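Sundthorpe's ferry is back, and I was first in the queue

2026-05-09
13 comments · 29 shares

I've been moaning about the Sundthorpe ferry since February, so it's only fair I report some good news. The overnight boat is running again! Hafþórsson, who took over the route from Enudov, put the Lulo back on the crossing this week and I had a cabin booked before I'd even asked for the time off.

The new bit is that foot passengers now board from the old fish quay, a two-minute walk from the station, so there's no more waiting for that shuttle bus (I shan't miss it). Signe Blöndal on the ticket desk told me there's room for 60 of us without cars on each sailing, and that the first few had sold out. Do book ahead.

The boat itself hasn't changed much. Same squeaky stairs, same very good fish soup. I shared a table with Meifang Qin and Shiyu Fang, who were heading over for a walking holiday and had already been up on deck twice before we'd left the harbour. They came back down rather quickly both times – it blows a gale up there, even in May, and I'd packed for the beach like an idiot.

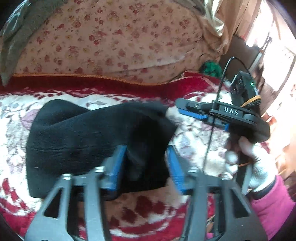 A black knit beanie: pack one for the deck.

Cabins are still the cheapest way to get a proper night's sleep on this route, though the inside ones get stuffy. Ask for one towards the front if you can. Breakfast starts an hour before docking and the queue is long, so I'd go down early or wait and eat in town. Bikes go free until the end of the month, and you can add one at the desk on the day.

Share · 2 people are following this story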